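Ticket Cellora : plan de travail, quadrillage et bacs
Ouvert par : Fouad Nimri
Statut : résolu
Juillet 2025

Problème de départ

Le ruban du quadrillage se décolle dans les angles et le carton gondole au milieu du plateau. Résultat, les cases ne sont plus carrées et on ne sait plus à quelle rangée se fier quand on pose une pièce ! J'ai mesuré jusqu'à 20 mm d'écart entre deux lignes censées être parallèles.

Premier essai

Nouveau carton, même marque (Drisier), même ruban. Posé le matin, décollé le soir. Le carton venait de la réserve, où il fait nettement plus humide qu'en salle, et je l'avais scotché à peine déballé. Erreur classique, je la note pour la prochaine fois.

Deuxième essai

J'ai laissé le carton à plat deux jours dans la salle, sous des ramettes de papier, avant d'y toucher. Rien que ça, et il ne gondole plus du tout, je suis ravi ! Ensuite :
- dépoussiérage au chiffon sec (surtout pas de produit, ça fait pelucher la surface)
- traçage au crayon avec la grande règle de 400 mm
- toutes les lignes en longueur d'abord, puis les transversales par-dessus
- ruban bleu foncé Jemus, déroulé sans tirer dessus
- passage d'une raclette souple sur chaque croisement

Le point « sans tirer » est le vrai coupable du décollage, à mon avis. Un ruban étiré revient sur lui-même et relève ses bouts. Demchenko me l'avait signalé en avril dans un autre ticket et je n'avais pas relu, merci à elle !

Bacs

Il restait un souci avec le bac vert qui glissait vers l'avant. Je l'ai rapproché du jaune jusqu'à ce que son rebord passe légèrement par-dessus, et je garde cette disposition. Il faudra juste penser à sortir le vert en premier au moment du nettoyage. Pour les petits blocs noirs, pas de changement, ils restent dans le vert.

État du plateau
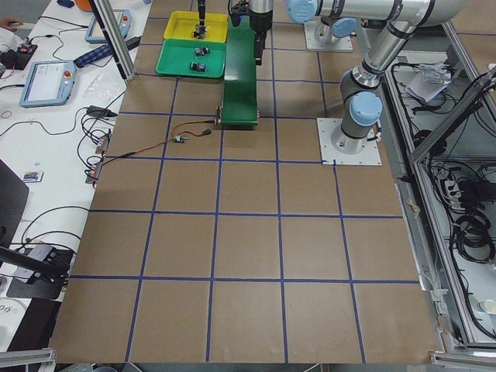

Fig. 1 : le quadrillage bleu sur carton, avec les bacs jaune et vert au fond.

Les traces un peu plus sombres sur le carton sont superficielles, je ne remplace pas pour ça. Côté lignes, le résultat me plaît énormément, on retrouve enfin des cases bien lisibles d'un bout à l'autre.

Reste à faire

Commander deux rouleaux de ruban d'avance, et stocker les cartons neufs dans la salle, debout contre le mur du fond. Je rouvre le ticket si un angle se relève.

F. Nimri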